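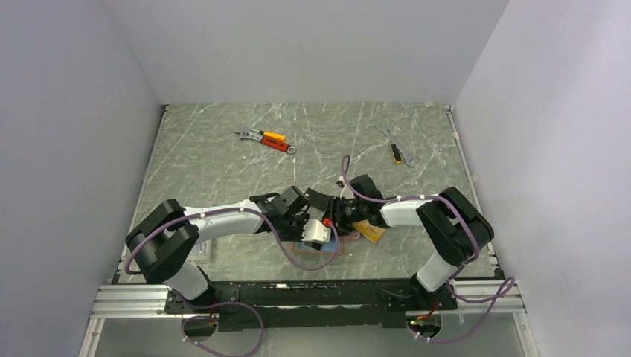 Protokoll der Sitzung des Spielbeirats "Derkel"

3. September 2019
Von der Schriftführung

TOP 1: Eröffnung und Beschlussfähigkeit

Die Sitzung wird von der Sitzungsleitung eröffnet. Die Einladung ist den Mitgliedern fristgerecht zugegangen, die Beschlussfähigkeit wird festgestellt. Das Protokoll der Sitzung vom Mai wird ohne Änderungen genehmigt.

TOP 2: Bericht zum Spielbetrieb

Die Spielleitung berichtet über die laufende Saison des Online-Strategiespiels Derkel. Zum Stichtag waren 904 Spielerkonten für die Rangliste freigeschaltet, davon 49 auf dem Server Kordestani. Die Wartezeiten bei der Gegnersuche werden dort weiterhin als zu lang bewertet. Eine Zusammenlegung mit dem Server Rikiso wird erörtert. Mehrere Mitglieder weisen darauf hin, dass Gildennamen doppelt vergeben sein könnten - eine Klärung mit dem Betreiber steht aus.

TOP 3: Änderung der Turnierordnung

Der Antrag sieht vor, die Mannschaftsstärke in der Herbstrunde auf sechs Spieler festzulegen und je Mannschaft zwei Ersatzspieler zuzulassen. Ein Wechsel ist nur zwischen den Partien gestattet. Auf die Karte Flaveva soll bis zur Behebung des bekannten Fehlers beim Nachschub verzichtet werden.

Beschluss: Der Antrag wird bei zwei Enthaltungen angenommen. Die geänderte Fassung gilt ab der Herbstrunde.

TOP 4: Umgang mit Verbindungsabbrüchen

Bislang wird eine Partie nach einem Verbindungsabbruch als verloren gewertet. Die Schiedsstelle regt an, eine Wiederholung zuzulassen, sofern der Abbruch innerhalb der ersten sechs Spielminuten erfolgt und beide Mannschaften zustimmen. Die Beratung wird vertagt. Die Schiedsstelle legt bis zur nächsten Sitzung einen ausformulierten Entwurf vor.

TOP 5: Verschiedenes

Die Forenregeln werden redaktionell überarbeitet. Anträge zur nächsten Sitzung sind schriftlich bei der Schriftführung einzureichen - verspätete Anträge werden nicht auf die Tagesordnung gesetzt. Der Termin wird gesondert bekannt gegeben.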